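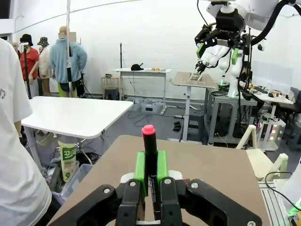 Session 3: The pen that wouldn't let go

Handout for the practical robotics course, Groruton workshop, June 2018

Right, this is the one I've been looking forward to, because it's about a job going wrong on me and I got a good week's teaching out of it. You don't need to have read the Prundberg chapter first, although the bit on compliance will make more sense if you have.

The job

Pick a marker out of its holder, lift it straight up, carry it across, put it down. That's all! You've got a two-finger gripper, a green printed holder on a white base plate, and a marker standing in it with the cap pointing up. We chose it because it looks like nothing at all, and because everybody in the room already knows how to do it with their own hand (which is a large part of the trouble, as you'll see when you write your first script).

What went wrong

I'd set up a run of 154 picks and gone off to answer a question at the other bench. The first few had been lovely. When I came back the arm was stopped with a force fault on the screen, the fingers were still shut on the marker, and the holder had come up off the table with it, base plate and all. The log said it had faulted on pick 15.

My first thought was grip force, so I turned it down. Second run, same fault, a bit later on. Then I turned it down again and the marker started slipping through the fingers on the way up, so now I had two faults where before I'd had one. Please remember this when you're tempted to fiddle with the first number you see. I had changed a setting twice without once looking at the log!

What the log said

When I did open it, the sideways force on the wrist was climbing from the moment the fingers closed, before any lifting had been asked for. The gripper wasn't closing on the centre line of the marker. It was closing a touch to one side, pushing the barrel against the wall of the holder, and then lifting with the barrel jammed. A snug holder and a slightly tilted pen will lock together very nicely, the same way a drawer sticks if you pull on one corner.

So why did it work for the first fourteen? The base plate wasn't fixed down. Each pick nudged it a hair, always in the same direction, and the taught position stayed where it was. By pick 15 the error was big enough to bind.

The safety bit (read this one twice)

With the arm faulted and the fingers closed, I reached in and tried to wiggle the marker free. I knew better. A protective stop on our arm holds position, and the gripper has its own supply and its own ideas. If somebody at the other bench had cleared the fault for me, kindly, the arm could have carried on with my hand next to it.

What I want you to do instead:

1. Press the emergency stop, even if the arm is already standing still.
2. Say out loud that you're going in. There are usually people near the benches and other machines on the go, and they can't read your mind.
3. Support the holder with something that isn't your fingers.
4. Open the gripper from the manual page. Don't pull the part out of it.
5. Move the arm clear at slow speed before you reset the program.
6. Write down the pick number and save the log before you start again.

The fix

Two changes. The base plate is now clamped, and the program closes the fingers partway, lets the wrist go soft for a moment so the gripper can settle itself on the barrel, and then closes properly. The Ditard manual calls this a settling move. The old Dijkstra notes on our shelf call it floating, and you'll hear me use both without noticing. The settling pause is 900 milliseconds, which feels like forever when you're watching it. You're welcome to shorten it, but do it in small steps and plot the sideways force each time.

For next time

Take the faulty log from the course folder and find the earliest pick where you could have told me it was going to fail. I make it roughly pick 9, but I've had good arguments for earlier. Then write the check that would have stopped the run there, with a message a tired person could understand. Mine just said "force limit", and look how much help that was.

Bring your plots on paper if you can, as the projector is still playing up.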